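ゴミ箱係のアーム「Ponico」、机の上で動きはじめました

2019年3月 カテゴリー:工作、ロボット

去年から少しずつ進めていたロボットアームの工作が、やっと「机の上のゴミを拾ってゴミ箱に入れる」ところまで来ました! うれしくて昨日はなかなか寝つけず、布団の中でずっと手首の角度のことを考えていました。忘れないうちに、ここまでの経過をまとめておきます。長いです。

まず前提から。作っているのは、シェア工房Postdenの作業台の片づけをしてくれるアームです。名前はPonico。ポンと拾ってポイと捨てるのでポニコ、という程度の由来です。ローマ字にしたら急に製品名っぽくなったので気に入っています。

なぜゴミ拾いかというと、Postdenの共用机は、お菓子の袋とか空のペットボトルとか部品の入っていた小袋とかが、すぐたまるんですよ。自分も出している側なので大きなことは言えません。だったら片づけ役を作ればいいじゃないか、というのが出発点です。手で拾えば3秒で終わる作業を何か月もかけて自動化する、これぞ趣味の工作という感じで最高です。

アーム本体は中古です。Pitkänenという産業機器の中古を扱う店から、台座なし、ケーブル類は現物のみという条件で譲ってもらいました。届いた箱を開けたときの興奮といったら! 関節についている水色のキャップがかわいくて、しばらく電源も入れずに眺めていました。フランジには前の持ち主のところでついたらしい擦れがありますが、動きにはまったく影響なしです。

据え付けの話

一番時間を食ったのは、プログラムでもグリッパーでもなく据え付けでした。

最初は天板に直接固定するつもりだったのですが、それをやるとアームの根元が机の真ん中を占領してしまって、肝心の作業面が狭くなります。それに、ちょっと速く振っただけで机ごと揺れます。コーヒーを置いていたら間違いなく事故になっていました。

そこで、机の奥に円筒の支柱を立てて、その上にアームを載せる形に変更。支柱のまわりに白い金具を渡してボルトで締めています。机の向こう側から手前に向かって腕を伸ばす格好になるので、天板がまるまる使えるようになりました。これは本当にやってよかったです。金具の穴あけでドリルの刃を1本だめにしましたが、それでもやってよかった。

困ったのは高さです。支柱を高くすると上から見下ろすように届くので拾いやすいのですが、根元の揺れが先端で大きく出ます。低くすると安定はするけれど、今度はゴミ箱の縁を越えるときに肘が窮屈になる。段ボールで作った偽物のゴミ箱を机に置いて、アームを手で動かしながら、ここなら越えられる、ここはだめ、というのを延々とやりました。結局、最初に勘で決めた高さから200mm上げて落ち着きました。200mmも違うなら最初の勘は何だったのかと思います。

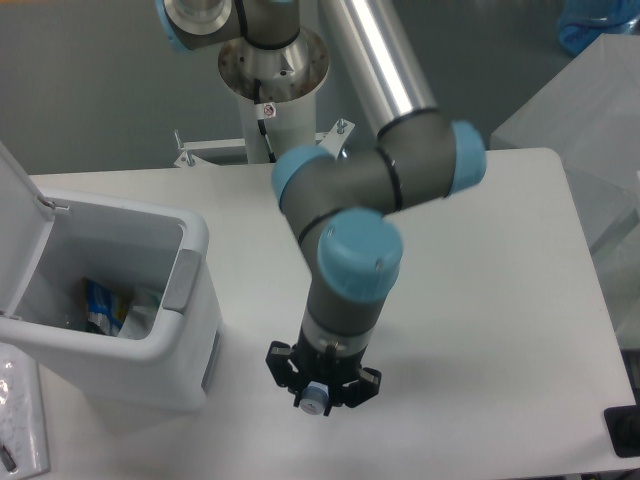

ケーブルは支柱に沿って下へ落としています。見た目をきれいにしたくて一度は支柱の裏側に回したのですが、根元の関節が回ったときに引っぱられて嫌な音がしたので、おとなしく前に戻しました。先端側に余裕を持たせておけばいいだろうと思っていたら、問題は根元のほうだったという話です。アームを組む人、根元の取り回しは早めに考えたほうがいいですよ。わたしは2回やり直しました。

グリッパーの調整

つかむ側は、とにかく相手がバラバラなのが面白いところです。工場の仕事だったら、同じ部品が同じ向きで来るんでしょうけど、机の上のゴミにそんな律儀さはありません。小さくて硬いもの、薄くてぺらぺらしたもの、軽くて転がるもの。それぞれに別の難しさがあって、ひとつ直すと別のひとつが悪くなります。

硬くて小さいものは、位置さえ合えばつかめます。ただ、位置が数ミリずれると指の先ではじいてしまって、ぴゅっと飛んでいく。初日は飛んでいったものを床から拾う時間のほうが長かったです。下ろす速度を最後だけ落とすようにしたら、だいぶおとなしくなりました。

お菓子の袋は思ったより優秀でした。くしゃっとなっているので、どこかしら指に引っかかる部分があるんです。きっちり畳んだ袋だと逆に手こずります。というわけで、うちの工房では「お菓子の袋は畳まないでください」というお願いを出しています。片づけロボットのために行儀を悪くしてもらうという本末転倒ですが、みんな面白がって協力してくれています。

薄いビニールやシートは、いまだに最大の敵です。机にぴたっと貼りついてしまうと、上からまっすぐつまみに行っても指が天板の上で空振りします。端がちょっと浮いていればいけるのですが、その「ちょっと浮いている端」をどう見つけるかがまた難しい。いまは、少し押しつけながら指を閉じて、しわを作ってからつかむという動きを試しています。押しつけの力を上げすぎるとアームが保護停止に入るので、上限を探りながらの綱引きです。でも、しわがうまく寄ってスッと持ち上がった瞬間は、思わず声が出ます。これがもう、何度見ても楽しい!

ソフトのほう

動作の組み立てにはCluditzというツールを使っています。Postdenの有志で作っている内輪のもので、動きを小さな部品に分けて、あとからつなぎ替えられるようにしてあります。ちゃんとした説明書がないので、使い方は工房で隣の人に聞くしかないのですが、慣れると手放せません。

Ponicoの動きは、だいたい次のような部品でできています。

待機の姿勢に戻る
対象の真上に移動する
指を開いて下りる
閉じて、つかめたかどうか指の幅を見る
持ち上げる
ゴミ箱の上へ運ぶ
開く

書いてしまうとあっけないですね。でもこの「つかめたかどうか指の幅を見る」が入ったことで、世界が変わりました。それまでは、何も持っていないのに堂々とゴミ箱の上まで行って、堂々と指を開いて、堂々と帰ってくるんです。あれはあれで愛嬌があって、動画を撮って家族に見せたら大ウケでした。いまは空振りしたらその場でやり直してくれます。賢い!

薄いものだと指の幅がほとんどゼロになるので、つかんでいるのか空なのか区別がつきません。ここは幅だけで判断するのをあきらめて、持ち上げたあとに机の上をもう一度確認させることにしました。一手間増えて遅くなりましたが、急ぐ仕事でもないので構わないと思っています。 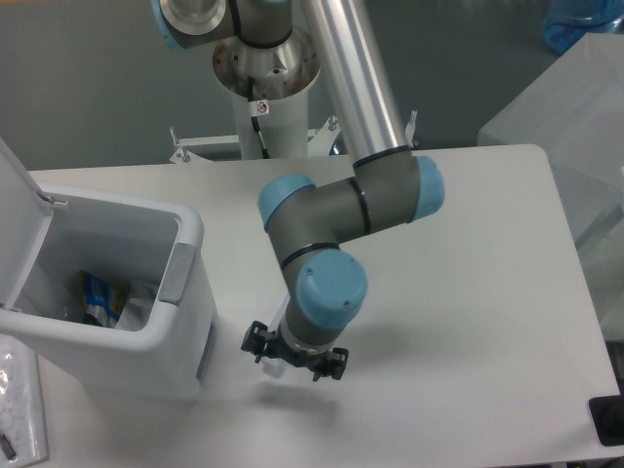 待機の姿勢も地味に大事でした。最初は腕をまっすぐ上に伸ばして待たせていたのですが、次の対象に向かうまでの移動が大きくなるし、近くに立っていると威圧感がすごい。肘を曲げて手首を下に向けた、机をのぞき込むような姿勢にしたら、動き出しも早くなったし、なんだか「次はどれ?」と待っているように見えて愛着がわきました。姿勢ひとつで性格が変わるのって面白いですよね。

速度は、フルに出せる数字からかなり落として使っています。ゴミ箱へ運ぶ区間が毎秒300mmで、下りるときはもっとゆっくり。これくらいだと横で見ていても怖くないし、おかしな動きをしたときに停止ボタンに手が届きます。停止ボタンは必ず自分の手の届くところに置く、これは家でも工房でも絶対です。ちなみにわたしは最初、机の反対側に置いてしまって、いざというときアーム越しに手を伸ばすことになりかけました。すぐ移しました。

ゴミ箱の位置

ゴミ箱はアームに向かって机の左側、蓋を開けっぱなしで置いています。蓋を開ける動作もPonicoにやらせたいという欲は、もちろんあります。ありますが、いまやると沼にはまるのが見えているので我慢です。

白い机に白いゴミ箱という組み合わせは見た目がすっきりして好きなんですが、認識にはあまりやさしくありません。縁がどこなのか、照明の具合で怪しくなることがあります。縁に色つきのテープを貼れば一発だよ、と何人もの人に言われています。わかってる、わかってるんです。でもせっかく白でそろったのに、という気持ちもあって、まだ貼っていません。いまのところはゴミ箱の位置を決め打ちにしてごまかしています。誰かが蹴ってずらすと、ゴミは机に落ちます。

開いた蓋にも一度手首をぶつけました。通り道を計算するときに、箱は入れていたのに蓋を忘れていたんです。ゆっくり動かしていたおかげで大事にはならず、蓋のぶんの高さを足して解決しました。

ペットボトルに挑戦中

さて、ここからが今いちばん熱いところです。ペットボトル!

横倒しの空ボトルは、軽くて丸くて、つかむ直前に指が触れただけでころっと逃げます。それに、置いてある向きが毎回違う。胴の真ん中を横からはさむには手首をボトルの向きに合わせて回さないといけないのですが、斜めになっていると手首の可動範囲ぎりぎりになることがあって、そうすると肘が思わぬ方向に回り込みます。初めて見たときは壊れたかと思いました。

対策として、手首を回す向きを右回りと左回りの両方で計算して、無理のないほうを選ぶようにしました。ボトルは前後をひっくり返してはさんでも同じなので、候補が倍になるんですね。これに気づいたときは工房で小躍りしました。図形の授業をもっとまじめに聞いておけばよかったです。

キャップのほうをつまむ案もありました。硬いし細いし、つかみどころとしては理想的なんです。ところが、そこを持つと反対側がぶらんと垂れ下がって、運んでいる途中にゴミ箱の縁に当たります。なので今は胴をはさむ方式一本で行っています。

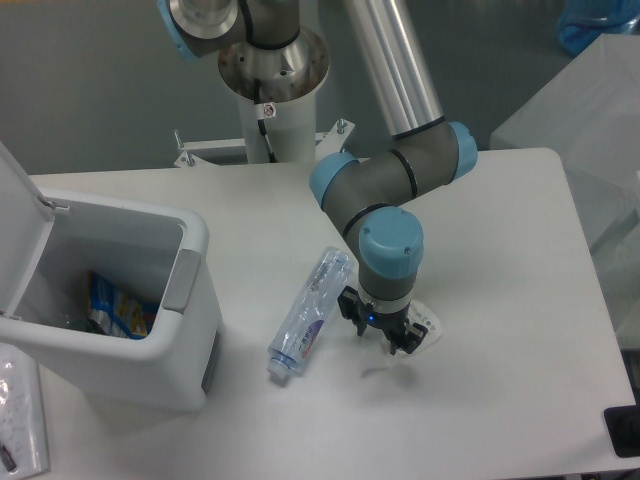
ここまでの成績

調子に乗ってずっと記録をつけていました。ゴミ拾いを213回やらせて、失敗が31回です。

どうですかこれ! 初日のあの惨状を知っている身としては、感動ものの数字です。失敗の中身は、薄いビニールがつかめなかったのが一番多くて、次がペットボトルに逃げられたやつ。お菓子の袋はほとんど落としません。お菓子の袋に関してはもうプロと呼んでいいと思います。

記録は紙に正の字でつけています。ソフト側で自動で残せばいいのにと笑われるのですが、横に座って1回ずつ眺めていると、いまのは手首の寄せ方が変だったなとか、下りる前に一瞬迷ったなとか、数字に出ないところに気づけるんです。あと単純に、見ていて飽きません。気がつくと工房の閉まる時間になっています。

次にやること

薄いもの対策として、指先に滑りにくいものを貼ってみる予定です。厚みが増えると今度は小さいものがつまみにくくなりそうなので、薄手の素材をいくつか取り寄せ中。どれが当たりか、届くのが待ち遠しいです。

それから、机の上のものをゴミとゴミでないものに見分けるところ。これはまだ手つかずで、いまは捨てていいものだけを机に出して練習しています。小さなネジの袋を喜々として捨てられたら泣くので、ここは慎重に進めます。

4月にはPostdenの公開日があるので、そこでPonicoにもお披露目をさせたいと思っています。目標は、来てくれた人が飲み終えたペットボトルをその場で片づけること。斜めに置かれても逃がさない、を合言葉に、明日も手首の計算の続きをやります。指先の素材について「これがいいよ」というのをご存じの方、コメントで教えてください!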